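实验室通讯·器皿与耗材栏目

玻璃量器的校准与清洗:本期修订说明

本期栏目讨论玻璃器皿的日常管理,重点是容量器具的校准周期、清洗程序和报废标准。上一版操作规程沿用多年,条文之间有若干互相抵触之处,例如第三节要求移液管每年校准一次,附表却写作每两年一次。修订后以正文为准,附表取消。以下按使用频率由高到低说明各项改动。

一、适用范围

修订后的规程适用于容量瓶、单标线移液管、分度移液管、滴定管和量筒。试管、烧杯、锥形瓶上的刻度只作参考,不列入校准范围。过去有人用烧杯刻度配制标准溶液,由此得到的浓度不能写入原始记录,遇到这种情况应重新配制。

带刻度的离心管不适用本规程。塑料量器另行规定,本期不涉及。

二、容量允差与等级

玻璃量器按容量允差分为A级和B级。用于标准溶液配制、滴定分析和仪器标定的量器必须为A级。一般试剂配制可使用B级。量筒不用于标准溶液的定容。

器壁上应能辨认标称容量、标准温度、等级符号。标准温度为20摄氏度。标识磨损至无法辨认的,不论校准结果如何,一律降为普通容器使用,并在瓶颈处作永久标记。

流出式量器另需注明流出时间和等待时间。移液管排液完毕后,管尖应靠在接收容器内壁,按规定时间等待,管尖残留液体不得吹出,标有“吹”字的除外。本年度复查中发现,重复性不合格的数据大多来自等待时间不一致,量器本身复测后均在允差之内。

三、校准方法

校准采用衡量法。称量量器所容纳或流出的纯水质量,根据水温查得修正系数,换算为标准温度下的实际容量。计算式为:

V20 = m × K(t)

其中m为水的表观质量,K(t)为包含水密度、空气浮力和玻璃体胀系数的综合修正值。硼硅玻璃与钠钙玻璃的体胀系数不同,查表时应先确认材质。旧表只给出钠钙玻璃一栏,用于硼硅玻璃时会引入系统误差。这一误差在100毫升容量瓶上很小,室温偏离标准温度较多时则应予以考虑。新表已分列两栏。

校准前,量器、纯水和天平应在同一房间内放置足够时间,使三者温度一致。水温每次测量均需记录,不得以室温代替。称量容器应加盖,减少蒸发。天平使用前预热,并用标准砝码核查。

每个校准点至少测定两次,两次结果之差不得超过该量器允差的四分之一。超过时应检查器壁是否挂水,必要时重新清洗后再测。分度移液管和滴定管除全容量外,还应选取中间若干分度进行检定,校准点的分布见新版记录表。

弯月面的读取是人为误差的主要来源。视线应与刻度线处于同一水平面,弯月面最低点与刻度线上边缘相切。读数时可在刻度线下方衬一条黑色纸带,使液面边缘清晰。有色溶液无法看清最低点时,读液面两侧最高点,并在记录中注明。

四、校准周期

滴定管和移液管为一年,容量瓶和量筒为三年。用于强碱溶液的量器周期减半。强碱对玻璃有侵蚀作用,长期接触后内壁粗糙,容量和挂水性质均会改变。碱式滴定管更换胶管后无需重新校准,但应检查密封性和流速。

库存登记目前有706件量器,其中39件在去年的复校中超出允差。超差者多为分度移液管,主要问题是管尖磨损和崩口。管尖有肉眼可见缺损的量器应直接报废,不再送校。

五、清洗

新版规程把清洗分为三级。

一级清洗用于水溶性残留。使用后立即以自来水冲洗三次,再以纯水淋洗三次,倒置晾干。容量器具不得放入高温烘箱。玻璃受热后体积恢复缓慢,反复烘烤可能造成永久变形。急用时可用少量待装溶液润洗,或以冷风吹干。容量瓶不得用待装溶液润洗。

二级清洗用于油脂和有机残留。以中性洗涤剂溶液浸泡,毛刷只可用于外壁和非容量部分。移液管应使用浸泡筒,管尖朝上放置。洗涤剂残留会降低表面张力,使弯月面变形,因此浸泡后的冲洗次数由三次改为六次。

三级清洗用于前两级无法去除的污染。铬酸洗液已停止使用,现有存量按危险废物处理。替代方案为碱性乙醇溶液短时浸泡,或使用Jerken型无磷洗涤剂加温处理。碱性乙醇浸泡不得超过十分钟,完成后以稀盐酸中和,再按一级清洗淋洗。

清洗合格的判据是水膜均匀。纯水沿内壁流下后应形成连续薄膜,出现水珠或水流断裂即为不合格,需重新清洗。
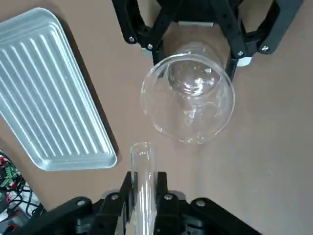

六、干燥与存放

存放区应远离酸柜和挥发性溶剂。容量瓶的瓶塞与瓶体为一一对应的磨口配合,应以细绳或塑料扣相连,不得互换。长期存放时在磨口处夹一层纸条,防止粘连。已经粘连的磨口不得用金属器具敲击,可用温水浸泡外侧后轻轻旋开。

滴定管倒置夹于架上,活塞处于开启状态。玻璃活塞长期不用时应擦净油脂,同样垫纸存放。聚四氟乙烯活塞应松开螺母,避免持续受压变形。

抽屉存放的移液管按容量分格,管尖统一朝里。不同等级的量器不得混放。Sriwong库房的三层货架从九月起只存放A级量器,B级量器移至对面的矮柜。

七、编号与记录

每件A级量器应有唯一编号。编号采用扩散型记号笔书写后低温固化,或由供应方激光刻印。粘贴标签在浸泡中容易脱落,不再作为唯一标识。编号位置不得覆盖刻度线和容量标识。

校准记录录入Clirach登记系统,录入内容包括编号、等级、材质、水温、各次称量值、修正系数、计算容量和判定结果。只填写“合格”而无原始称量值的记录视为无效。旧纸质记录保留至下一次校准完成。

八、采购与验收

单次采购金额超过2,000元的量器,须附出厂检定证书,并按批抽检。抽检方法与第三节相同。批内出现一件不合格,应加倍抽样;加倍后仍有不合格,整批退回。

本季度Hirneo供应的容量瓶已完成验收,瓶颈内径较旧款略小,定容时液面上升较快。接近刻度线时应改用滴管逐滴加入。超过刻度线后不得吸出多余液体,应弃去重配。

九、报废

有下列情形之一的予以报废:容量超差且无法降级使用;管尖、瓶口崩缺;器壁有裂纹或明显划痕;磨口渗漏;内壁出现不能洗去的白色雾斑。

报废玻璃投入专用硬质收集箱,装至四分之三时封口,不得与生活垃圾混放。接触过有毒物质的器皿应先洗净,洗涤液按废液分类收集。登记系统中的条目标为“停用”,编号不再重新分配。

新版记录表和修正系数表可在登记系统的下载页取得。旧表请自行销毁。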